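Como proteger a mesa com uma base de feltro ao preparar e servir alimentos

Orientações de uso e conservação — Cozinha-Escola Garero

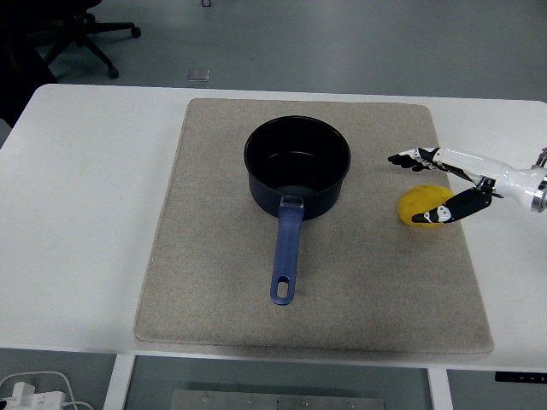

Panela preta de cabo azul sobre a base de feltro bege, na mesa branca de trabalho.

As mesas de tampo claro utilizadas nas salas de prática da Cozinha-Escola Garero exigem cuidados específicos. Panelas arrastadas diretamente sobre a superfície deixam riscos finos que, com o tempo, retêm sujeira e dificultam a higienização. O presente guia estabelece o procedimento recomendado para o uso de bases de feltro e destina-se aos alunos dos cursos regulares, bem como a qualquer pessoa que deseje adotar a mesma prática em casa.

1. Escolha da base

A base deve ser maior do que o conjunto de utensílios que receberá. Recomenda-se que, além da panela, caibam sobre o feltro uma colher de apoio e um ou dois ingredientes, de modo que o trabalho se concentre em uma única área. Deve restar uma faixa de mesa livre em ambos os lados. Essa margem facilita a retirada do feltro ao final da atividade e serve de apoio para tábuas e recipientes que não precisam de proteção.

Dê preferência a cantos arredondados, que se dobram menos durante o manuseio e o armazenamento. As cores neutras, como o bege, permitem identificar respingos antes que sequem. O modelo Lillex, adotado nas salas do térreo, e o modelo Nokier, reservado às oficinas de confeitaria, seguem esses critérios.

2. Preparação da mesa

Retire todos os objetos do tampo. Passe um pano úmido com detergente neutro, depois um segundo pano apenas com água e, por fim, um pano seco. Aguarde alguns minutos antes de estender o feltro — a umidade presa entre a base e a mesa provoca manchas e odor.

Estenda a base com as duas mãos, a partir da borda mais próxima do corpo em direção ao lado oposto. Alise do centro para as extremidades. Caso o feltro apresente ondulações, recolha-o e repita a operação. Não utilize fitas adesivas para fixá-lo.

3. Posicionamento da panela

Coloque a panela inteira sobre o feltro, levantando-a sempre pelo cabo e apoiando o fundo por completo. Não a arraste. O corpo da panela deve ficar afastado das bordas da base, para que um eventual deslocamento não a leve ao tampo descoberto.

Quanto ao cabo, observe as seguintes regras:

O cabo pode apontar para quem trabalha, desde que sua ponta termine antes da borda do feltro. Em nenhuma hipótese deve ultrapassar a borda da mesa.

Quando houver mais de uma pessoa na mesma bancada, gire o cabo para o lado livre, fora da área de passagem.

Se o cabo possuir furo para pendurar, não introduza nele colheres ou panos durante o preparo.

Verifique também a peça que une o cabo ao corpo. Qualquer folga nesse ponto deve ser comunicada ao responsável pela sala antes do início da aula, e o utensílio não deve ser utilizado até a revisão.

4. Atenção à temperatura

A base de feltro protege contra riscos e reduz o ruído. Ela não substitui o descanso de panela. Utensílios retirados do fogão devem permanecer primeiro sobre um suporte resistente ao calor e só podem ser transferidos para o feltro depois de frios. Feltros sintéticos podem deformar-se, e os de lã podem escurecer.

Para servir diretamente da panela, utilize o suporte metálico Kinnear, posicionado sobre o tampo, fora da base.

5. Ingredientes sobre a base

Ingredientes inteiros e secos, com casca, podem ser apoiados por pouco tempo sobre o feltro, ao lado da panela. Mantenha entre ambos espaço suficiente para a mão. Alimentos descascados, cortados ou úmidos devem ficar em tigelas ou sobre a tábua. O corte sobre o feltro é proibido, pois a lâmina atravessa as fibras e atinge a mesa.

Itens arredondados tendem a rolar em superfícies lisas. O feltro oferece maior aderência, mas convém apoiá-los pelo lado mais plano.

6. Limpeza e armazenamento

Ao término da atividade, recolha primeiro os alimentos e depois os utensílios. Sacuda a base sobre a lixeira e remova os resíduos restantes com escova de cerdas macias. Em caso de respingos, pressione um pano absorvente sobre o local, sem esfregar.

A lavagem deve ser manual, em água fria, com sabão neutro. Não torça. Seque a peça na horizontal, à sombra, e guarde-a aberta ou enrolada — nunca dobrada, para evitar vincos permanentes.

7. Substituição

A escola mantém 115 bases em uso e realiza a revisão geral em novembro. São retiradas de circulação as peças com furos, bordas desfiadas ou manchas que não cedam à lavagem. Alunos que identificarem esses sinais em outro período do ano devem deixar a base na caixa de coleta, junto à entrada do depósito, e retirar outra na prateleira ao lado.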